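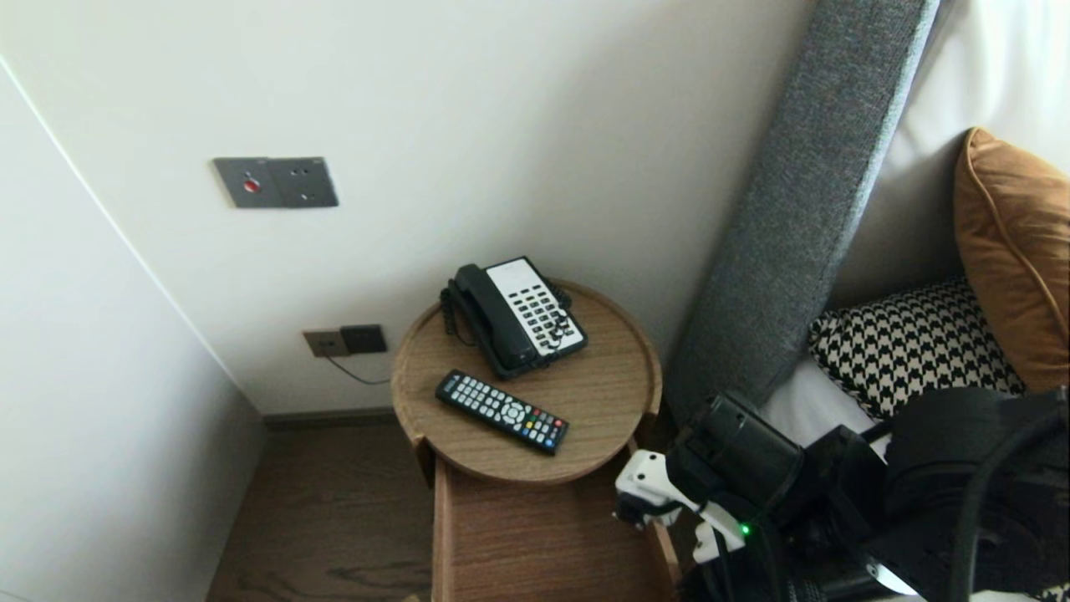 Maintenance notes, 10/23/24

I had promised to write down how we look after the room unit, and I did not do it for many weeks. Today I was alone with it the whole afternoon, so I take my own notes and put them in order. Maybe they help a colleague who has the same kind of machine and the same kind of problems.

We call the unit Purnano. It has an arm with a white gripper, and its work is small things in a guest room: to bring the remote control back to the bedside table, to put the telephone handset straight on its base, to lift a pillow. The test room is in the Fudham building on the third floor. I like it for tests because it is furnished like a normal hotel room.

The side table is the place where most of our faults show themselves. It is round and has a raised rim. When the gripper comes in too low, the fingers touch the rim before they reach the remote, the wrist feels a force, and the program stops. For a long time I believed it was a software fault. I changed the approach height three times and each time it was good for two days. Then I measured the wrist and found that the zero position had moved by 5 mm at the fingertip. A screw in the wrist clamp was not tight anymore. So much for my software.

Since then I do the same routine every Wednesday. First I switch off the motors and move the wrist by hand, slowly, in both directions. I listen more than I look. A healthy joint makes almost no sound, a dry one makes a small scratching. Then I check the clamp screws with the torque key, always in the same order, and make a line with a paint pen over each screw head. If the line is broken the next week, the screw has turned.

After this come the cables. They are the part I trust least. They run outside the arm in a curve, and when the arm reaches far to the left, the curve becomes tight. In the summer we lost the signal of the gripper only in this one position, and only when the arm was warm. I exchanged the connector, then the board, and at last the cable, and it was the cable. Now I leave more length near the elbow and I fix it with soft tape - not with plastic ties, they cut into the jacket.

The green light near the gripper tells me that the hand has power. It does not tell me that the hand is talking to the controller. I learned this difference in an unpleasant way, after one hour of searching in the wrong place.

The finger pads I clean with a damp cloth, no alcohol. The supplier, Fultimel, wrote us that alcohol makes the rubber hard, and I have seen that it is so. A hard pad slides on the remote control, which is hard to hold. The telephone handset is easier to hold but it has the coiled cord, and the cord pulls. For that move I set the speed down to half.

At the end I run the calibration. The counter showed 1,607 cycles today, 124 of them since the last pad change. I write both numbers in the book, and also the clearance at the rim. Today it was good.

The new wrist clamp comes from Colombo in November. It has a locking washer, so I hope the paint pen will have less to do. Until then I keep the old routine, and the spare cable stays in my bag.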